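Bowls, paper and a ball: notes from the sorting table

14 shares | 6 comments

The kitchen cupboard at Flisano got its turn in September. Most of the work was bowls. Over the years we have ended up with metal mixing bowls, white ones with a coloured rim, and a few odd sizes that came across from the Clirnier hall when it closed its kitchen. They had been put away in whatever order people dried them, so getting one out usually meant lifting down four others.

We covered the table first. Paper is cheap and saves the top, and it can go straight in the recycling when it gets stained. The old blue cloth went at the back as usual.

The rule we settled on is simple. Nest by size, biggest on the outside, and no more than three to a stack. A metal bowl goes on the outside if there is one, and a white bowl goes in last so the rim can be seen from the front of the shelf.
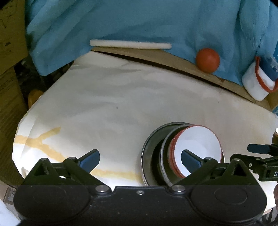 Margus Kuusk wrote in to say he would keep metal and white bowls apart altogether. At his place they were nested for years and the white ones ended up with grey marks on the underside that no amount of bicarb would shift. He puts a square of paper towel between each one now, and says if you can't be bothered with that, at least don't push them down tight.

It's a fair point, and we have put a roll of paper towel on the shelf. Whether it gets used is another matter. The marks do come off some of ours with a cream cleaner, but it takes a while and it's hard on the coloured rim.

Before a stack goes back, look at it from straight above. If the bowls are sitting evenly, the gap is the same all the way round. If one is leaning, take it out and try the next size down. Leaning bowls jam, and then two people are needed to get them apart. Warm water on the outer bowl helps if you do get one stuck.

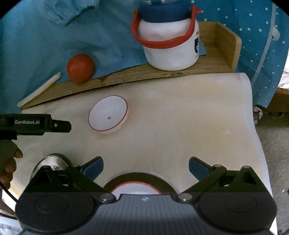
A round object with a dark ring and a white centre, with a metal container to the left.

Things that aren't bowls were the second job. The cupboard had collected a fair number of them, mostly left behind after the holiday program. Toys and craft bits now go in the Skunero tub in the hallway, and the tub lives under the coat hooks. Please don't put them back in the kitchen, even for the afternoon. A ball on a shelf above crockery will come down sooner or later.

Single bowls without a stack can stay on the lower shelf. Wipe them out before use, as crumbs and bits of grit collect in anything stored open side up. Justinas Juška has offered to cut a liner for that shelf and would like the measurements by the end of the month. The shelf is 51 cm deep. The width still needs checking because the door frame sits proud on one side.
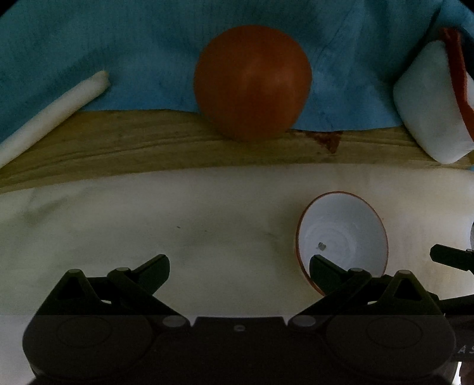

A ball at the back of the table and a white bowl in front.

Still to do: the baking trays, the drawer beside the sink, and the box marked Rimkutė, which has 12 lids in it and nothing they fit. If you are missing lids, have a look through before the next kitchen session. The box is on the bench near the urn.

6 comments | Share this item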